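I met the owner of Joretti, the little corner shop at the bottom of Clellgate, over a very strong coffee at seven in the morning. She's 70 and still does the early shift!

"I only wanted something to do," she told me. "That was 28 years ago." 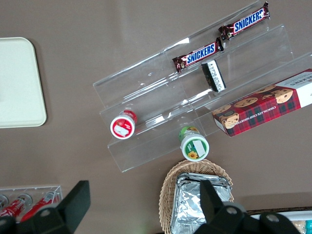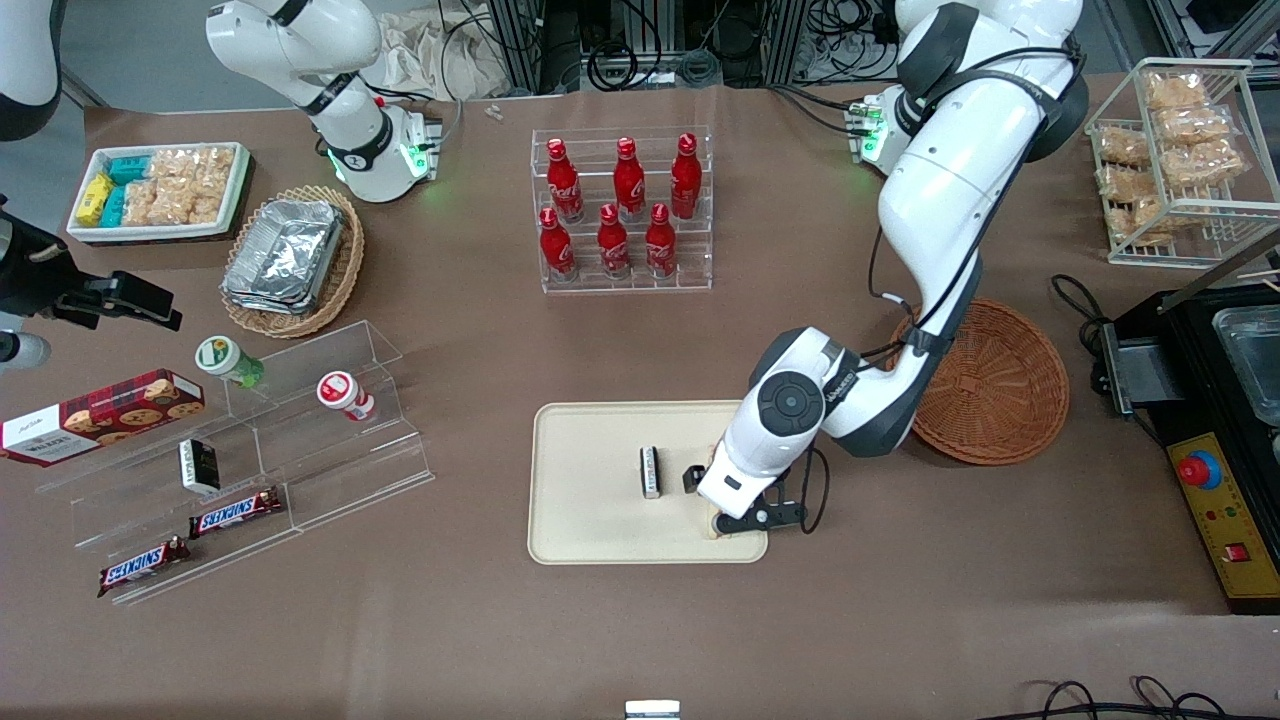 Snacks on the stepped stand (first photo) and items set out on the brown tabletop (second).

I asked what sells best. "Bread — always bread," she said, though January is all about soup. She knows more than 200 customers by name (I'd struggle with ten) and won't hear of retiring. "And do what, gardening? I hate gardening."

She sent me home with a loaf.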